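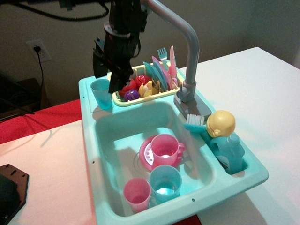

3 min read

Melati Pillai had done 58 by the time Larasati came back with the tea, and the cup had gone in the rack in most of them.

"Most," said Larasati.

"It went on the floor twice. I kept those. Fadwa wants them kept."

Fadwa Hegazy wanted everything kept. She had written it on a card and taped it to the monitor: KEEP THE BAD ONES, LABEL THEM BAD. Under it Sugeng had written a telephone number for a curry house and then crossed it out.

Melati took hold of the handles again. The arm over the sink moved when she moved, a little behind her, like somebody following a prayer they only half knew. She brought it down over the basin, closed the fingers on the pink teacup and lifted. The saucer stayed where it was. She carried the cup to the rack, let go, and pressed the pedal to end the recording.

"Good or bad?" said Larasati, who did the typing.

"Good. It's leaning, but good."

Larasati typed it in. Then she put the cup back on the saucer and turned the handle to the right, as the sheet said, and moved the yellow food along the rack, as the sheet also said. Every go had to be a bit different from the one before. Melati had asked in her first week who decided how different, and Sugeng Sembiring had said a man at Govindasamy, and that he had never met him.

They were paid by the hour at Brusum. Before this Melati had washed up at her uncle's restaurant for four years, real plates, and she hadn't mentioned it at the interview. It came out later when Fadwa was watching her recordings.

"You always do the cups before the plates," Fadwa said.

"You do glasses first, while the water's clean."

"There isn't any water."

"No," said Melati.

Fadwa went off and looked at the others. Tirta Purba took whatever was nearest. Larasati went left to right. Sugeng, when he covered a shift, did all the pink things and then all the blue. Fadwa said it was fine, the system would see all of it and make up its own mind.

It was tried out on 2020-01-12, with the handles hung up on their hook and everybody told to stand back. The arm waited for so long that Tirta said it had crashed. Then it went to the basin and picked up the blue tumbler and put it in the rack. It went back for the pink one. It knocked that over, stopped, came at it again from the side and got it. It did the teacup last of the three and set it down leaning.

"That's you," said Larasati.

"It could be anyone."

"It's leaning."

Fadwa was writing. Sugeng asked if they could go to lunch. The arm had gone up again and was hanging over the rack with its fingers open, and Melati noticed that it had stopped slightly to the left, where she always stopped when her shoulder was sore.

She didn't say anything about it. In the afternoon there were more to do, and she started with the cup.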